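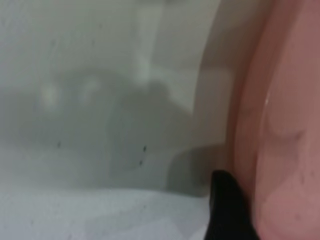
Laut Ayten Karakaya hat die rosa Schüssel noch nie jemandem etwas getan, und sie wolle wissen, warum Kunststoff neuerdings strenger geprüft werde als der Gasherd. Einwand notiert. Geprüft wird trotzdem.

Kontrollliste Gemeinschaftsküche, Haus Latura
Bereich: Kunststoffbehälter und Schüsseln
Datum: 19.7.24
Prüfer: Volkan Erdem

1. Rand ohne Risse und scharfe Stellen
In Ordnung. Mit dem Finger einmal rundherum, kein Blut.

2. Oberfläche innen ohne tiefe Schnittspuren
Mit Bemerkung. Wer in Schüsseln Zwiebeln schneidet, möge sich bitte ein Brett leisten. Im Schrank liegen genug.

3. Verfärbungen, Geruch
Verfärbungen geduldet, Geruch nicht. Der Deckelbehälter aus Fach 31 roch nach Knoblauch und Schulzeit — aussortiert.

4. Spülmaschinenfest bis 70 Grad
Nicht feststellbar, Aufdruck am Boden abgerieben. Bis auf Weiteres Handwäsche. Protest von Selim Şimşekoğlu, mündlich, längere Fassung.

5. Standfestigkeit
In Ordnung. Gefüllt und leer.

6. Abstand zu Herdplatten mindestens 24 cm
Nicht erfüllt. Das Sieb stand bei der Begehung direkt neben der hinteren Platte und hat jetzt eine eigene Form. Ersatz bestellt, Inventarnummer 697 wird übernommen.

7. Beschriftung
Fehlt überall. »Finger weg« auf Kreppband gilt nicht als Beschriftung.

Offene Punkte: Sieb, Deckel, Frau Karakayas Frage zum Gasherd. Den übernimmt Necati Ekinci noch im Juli, sobald er den Schlüssel zum Absperrhahn wiederfindet.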